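Course home | Week 6 notes | Week 7 | Readings | Contact

Week 6: What does a gripper really cost?

OK, last week we left off with the arm quote from Mayrhofer, and several of you wanted to know why I kept calling it the cheap part. Let's do the hand.

Diremik quoted us 2,791 for the gripper. Looks fine, right? Now open the spreadsheet and start adding the lines that weren't on the quote -- mounting bracket and cable set, 673. Wrist camera, 884. We're at 4,348 and we haven't picked up a single thing yet!

Then there are the fingers. I put them on their own line, under consumables, and Beat Plattner (who taught this unit before me) would have put them under hardware. We still argue about it. My view is that anything that touches the work all day is going to get replaced, so plan for it every year and don't wait until one cracks in January.
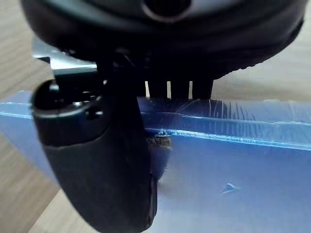 Thin, flexible stuff is where budgets go wrong, by the way. Plastic sheet folds and slides around, and you can burn a lot of hours getting a grasp you'd trust. A rigid box is easy on everybody. So if your project involves film, bags or covers, write down setup hours as a real cost, with a rate next to them. I want to see that rate in your homework!

One more thing on spares. Vurnby sells fingers in packs of 12, Tevthorpe sells them singly, and the right choice depends on how many stations you're running (and whether you have a drawer to keep them in). Rahel Bühler's group worked this out nicely in their draft -- ask her to show you the sheet.

For next time: take your own task, list everything between the arm flange and the part, and price each line. Leave blanks where you don't know. We'll fill them in together.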